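Bench notebook, January, back room

9:40 am. Tops first today, before anything gets unpacked. Old bench top sanded last week and it still grabs dust like crazy, so wiping that down again with the blue rags. Third pass. Rags are nearly gone, order more (Bruditz, same pack as before, not the thin ones).

Pale top for the sorting bench is the one everybody likes. Small screws show up on it, so do pencil marks, so does every crumb. Vote in the hallway was to keep it pale and quit complaining about stains. Fine by me. Coffee stays on the shelf by the door, that means all of us.

Cleaner test, same as December:
Rultetti spray – streaks if you don't buff it, smell hangs around till lunch
Dish soap and warm water – slower, no streaks, cheap
Stoselus wipes – ok for pencil, useless on tape glue

Going with dish soap for daily. Wipes for pencil only. Tape glue still needs the plastic scraper, hold it flat, don't dig in. There's a nick near the window end already from someone diging.
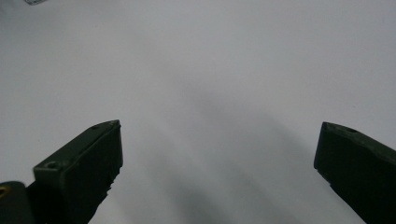
Glare is the other thing. Lamp straight overhead washes the whole top out by noon, hard to judge whether it's clean or just bright. Moved the lamp 8 inches toward the wall and tipped it. Better. Want to try it lower too but the arm on the lamp sags, needs a new knob. Part no. 731 in the Mohammed catalog, I think, check before ordering becuase the last one came with the wrong thread.

11:15. Did the edges. Took longer than the top. Old tape residue all along the front where the paper roll used to be clipped. Five strips lifted with the scraper, rest with soap and waiting.

New rule, going on the wall: nothing stays on the sorting bench overnight. Trays go underneath, tools back on the pegs, top wiped left to right so the crumbs end up at the bin end.

To do
– lamp knob
– rags
– fill the nick, ask what filler matches
– felt feet for the short leg, it still rocks
– find the good bucket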